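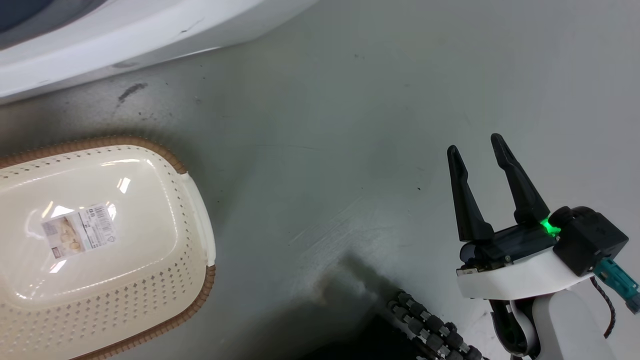
Tainá Figueiredo wrote in to say that a grasp planner which only works on things standing the right way up is no use in her flat, and she asked whether Kakura was any better. Fair question, and I have now had it running on our arm since March, so this review is partly for her.

Kakura is the grasp planning package from Ivbridge. The method behind it is simple enough to explain. Older planners look for a handle or a rim and go for that. Kakura first guesses which way up the object is, then scores grasps for that pose only. If the score is low it moves the arm for a second look before trying anything.

Setup took me most of an afternoon. The manual skips the wrist camera calibration and you have to dig it out of the release notes. After that it ran without crashing, although it is slow to start.

I used 16 household objects, mostly light plastic, and put each one on the floor in several poses. Upright things were no trouble, and Després, the planner we had before, does those just as well. With baskets and tubs turned over, Després managed 9 good lifts out of 55 tries. Kakura managed more than half on the same set. Most of its failures were on thin rims close to the floor, where the fingers touched down too early and the arm stopped.

Shiny surfaces are still a problem. Glare on flat plastic upsets the depth reading, and twice the planner was sure of a pose that was plainly wrong. Emerson Damasceno suggested closing the blinds - it helped a bit.

The second look costs time, and you can't switch it off for easy objects. I would like that as an option in the next version.

For floor pick-up I'd choose it over Després. If your objects always arrive upright on a bench, keep what you have.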